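Planning the Equipment Budget
Handout for the second session, Samran Chaiyaporn

Welcome back, everyone, and thank you for the lively emails about your draft budgets. I read them all, some of them twice! What struck me is how many of you priced the gripper and then stopped, as though fingers lasted forever. They don't, and neither do screws, bushings or trays — please give the small parts a line of their own. In the Flestberg plan we'll go over today, spare finger pads come to $52 a set and the bench items to $149, and Chanida Intarasuk was kind enough to let me share her working sheet.

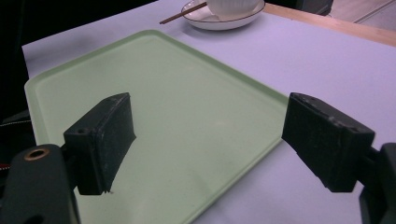
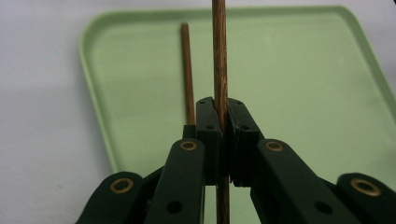 Hand-held gripper with a green tray, and a wooden dowel held in the second picture.

Homework and Reading

Please bring a one-page parts list to our first meeting in March, with a price and a delivery time beside each item. Leave 13 percent aside for repairs, and if your total still comes out too high, come and see me and we'll go through it together.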